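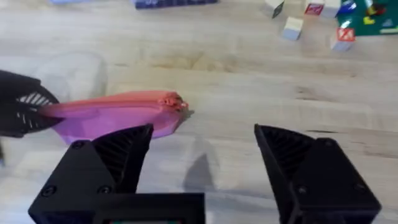
Jui-lin Fung wants to know before we even start whether a pouch really needs a lining, or if that's just me being fussy. Fair! You can skip it for pens. For anything with a point (compasses, seam rippers) I'd put one in, and we'll do it both ways over the next few sessions anyway.

So, soft zippered pouches, handout 2. Bring your scraps, your zipper, and the Lovlow pattern sheet if you still have it. I've got 15 spares and I know they'll go fast.

Last time we got as far as choosing a zipper, and I rambled. Short version: buy it too long. You can always trim a nylon coil, and it's much easier to sew past the pull than around it. Pevton sells them in packs of 50, so go in with a friend, and ask for item 2669, the one with the chunky pull.
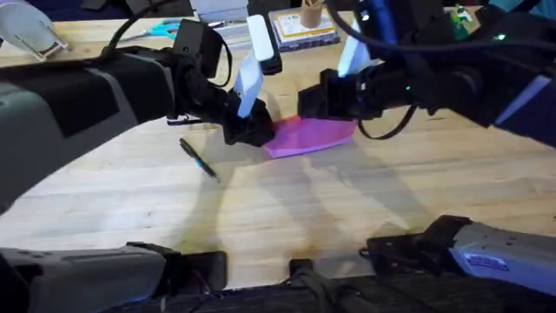
Then there's pressing. I used to skip it and my seams looked like it. Finger-press slippery fabric, because a hot iron will pucker it before you can blink, and save the steam for cotton. Fold the top edge over the zipper tape and run your nail along it a couple of times, then clip it. Pins leave holes in anything coated, so I've gone over to clips completely (Ignacio Lozano still swears by pins, and his pouches are lovely, so what do I know). 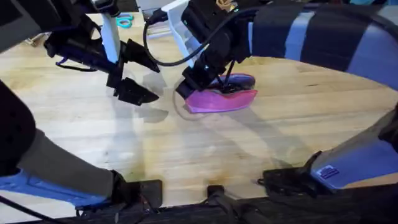 Page last changed: March, by Pak-hei Chiu

Two colors or one? I love a contrast band along the zipper. Pink over violet is a favorite of mine, and it hides a wobbly topstitch better than plain white does! Cut the band first and the body second, and open the zipper halfway before you close the side seams. Please, please do that. I've sewn a pouch shut with the opening on the inside and had to unpick the whole thing on the bus.

Labels go on before the sides are sewn too, while everything's still flat.

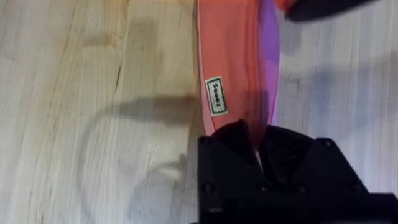
Can I wash a finished pouch in the machine?
Cotton ones, sure, on cold with the zipper closed. Wash anything coated or see-through by hand and hang it up open.

For next time: one pouch, any size, zipper in, sides still open.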